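6. Recovering from a grip fault during tray pick

This section covers fault G-17 on the Varnis cell when it is fitted with the Jokereck tray and the peg block. The fault means the gripper closed on a part and the jaw position did not match any part in the table. Read 6.1 before you touch anything. Most of the damaged pegs we see come back from sites where somebody pressed Resume first.

Revised 9th October after the Whitlock incident (see 6.4).

6.1 Making the cell safe

CAUTION: After a G-17 the arm is holding position under power. It can move without warning if the fault is cleared from another terminal.

1. Press the red stop on the pendant. Do not use the software pause for this.
2. Wait for the status lamp to go steady amber.
3. Turn the key to Manual and take the key with you.
4. If the jaws are closed on a part, support the part with one hand and open the jaws with the manual release. Older units have the release behind a small cover held by two screws.
5. Jog the arm clear of the tray at slow speed and park it.

Note: the manual release needs a firm push. If it doesn't move, stop and go to 6.5.

6.2 Checking the tray

1. Write down the jaw width shown on the fault screen. You will need it in 6.3 and it's lost at restart.
2. Look at the peg block from the front and from above. The lower edge should sit flat on the tray floor all the way along.
3. Check each peg for lean. A peg that has been pulled at an angle can look fine from one side, so look from both.
4. Look for loose parts on the floor of the tray. Brackets get dragged off their taught spot quite easily and the cell will not notice until it next tries to pick one.
5. Wipe the floor with a dry cloth. Solvent leaves a film that upsets the overhead camera.

CAUTION: Don't push a peg back into its hole while the gripper is over the tray, even with the key out.

The pegs are not the same height or shape and the cell does not treat them as if they were. The usual cause of a G-17 is the tall-peg approach being run against the short peg, so the jaws close on air. The next most common is a bracket sitting too close to the front of the block, where the lower jaw catches it on the way in. 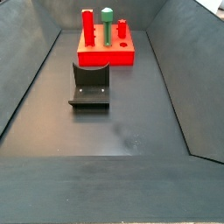

Move any bracket at least 370 mm from the parked gripper before you go on to the restart, and keep it square to the front wall when you put it back. If the arm touched the bracket at all, re-teach that pick. It takes a few minutes and saves doing this section twice.

6.3 Restart

1. Return the key to Auto.
2. Open Parts, then Pegs, and compare the jaw width you wrote down with the table. If it matches a different peg, correct the part order.
3. Set the speed to 3 per cent.
4. Run one cycle with your hand on the stop.
5. If it finishes clean, go back to normal speed in stages.

6.4 What happened at Whitlock

The operator cleared a G-17 twice without checking the tray. On the third try the arm carried the block into the side wall at 400 mm per second and bent a jaw. Nobody was hurt. The log showed the same wrong jaw width all three times.

6.5 When to call

Call Wornwood service if the release is stuck, if a jaw is bent, or if the fault comes back after a clean tray check. Ask for Josué Coutinho and have the fault log ready.

Comments (3)

dockside_mel
Step 1 in 6.2 should be in bold. I restarted and lost the number, then spent the morning guessing.

T. Arkell
Our release cover has one screw and a clip. Unit was installed in January. Is that the newer style?

Josué Coutinho
Yes, that's the newer one. Pull the clip toward you after the screw is out - it snaps if you lever it sideways.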